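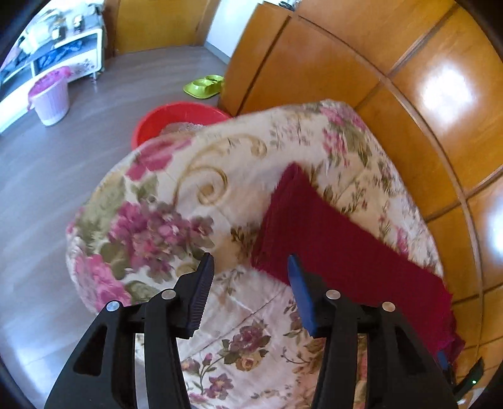
Teresa Brennan wrote to us that the card for the first release told her plenty about the cloths and almost nothing about the gripper, and that she could not build her own unit from it. She was right, so this version is mainly about the gripper.

Parncombe household cloth set, README for unit 2
05/09/2022
By Antonina Yatsenko and Bjartur Lund

What is in the set

The set has 3,642 recordings of a person picking up, moving and laying down cloth in ordinary homes, all made with one hand-held gripper, which we call unit 2. After checking we keep 3,155 of them for training. The others stay in the folder "rejected", with a short note of the reason for each. Most of the rejections come from a finger that was out of centre, and this is why the setup below is written so long.

The gripper

Unit 2 has two black plastic fingers, printed with triangular cutouts to save weight. The jaw pads have different colours, black on the left finger and blue on the right. Please keep this order. The labels in the files say "black" and "blue" and never "left" and "right", so if you swap the pads your labels will be wrong and no script will warn you.

The round silver screws near the pivots hold each finger to its frame. We use the same length everywhere. A longer screw goes in without complaint but it touches the link behind, and then the finger stops before it is fully open.

Setup before a session

1. Open the fingers fully and look from the front. The tips should have the same distance from the middle line.
2. Close slowly on a sheet of paper. The paper must be held along the whole pad. If it turns, one pad sits crooked.
3. Tighten the pivot screws by hand, with the short key. An electric driver has cracked one frame already.
4. Open and close 12 times, then look at the centre again.
5. Write the result in setup.csv, also when all is good.

Fuzzy and knitted cloth

This kind of cloth is the hardest on the machine. Fibres go into the ridges of the pads and around the pivots, and the grip becomes weaker so slowly that the operator does not feel it. Clean the ridges with a dry toothbrush after each knitted or frayed piece. For the pivots use tweezers. We do not use oil, it collects the fluff and it leaves spots on people's covers.

When the cloth lies on something soft and round, come from the side with open fingers and let the lower pad slide under the edge. Pressing from above bends the fingers outwards, and after a day of this the centre is lost.

Changing a pad

Pads are changed when the ridges look flat, or at the latest after 3,000 closings. Take off the finger, pull the old pad away, clean the seat with alcohol and let it dry. The new pad goes in with the ridges across the finger. Repeat the setup from step 1. Our pads come from Fogh; the ones from Nelen also fit, but they are a little softer and we did not test them for long.

Known problems

- In the October recordings the blue pad was mounted slightly too low. They are marked pad_low in the table.
- The opening width is not recalibrated after a pad change in the oldest files.

Questions about the gripper go to Bjartur Lund, about the files to Antonina Yatsenko.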